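Trokthorpe Recycling Center is a public drop-off site on the north side of Trokthorpe, run by the town and reached by the lane behind the old feed mill. It opened one September under its first manager, Anathi Gumede, with just 3 bays, and it has grown a good deal since then - much to the delight of its neighbors, who had long driven 30 miles to the county site. Household paper, glass and metal are taken free of charge, and so are old electronics, up to 2 items a visit. 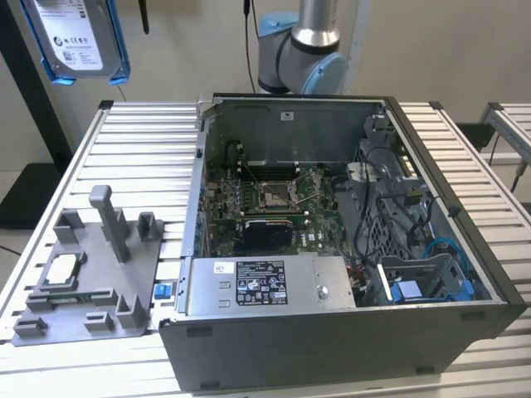

A Dell desktop computer with its side panel removed

Gates close at 4 p.m. in winter.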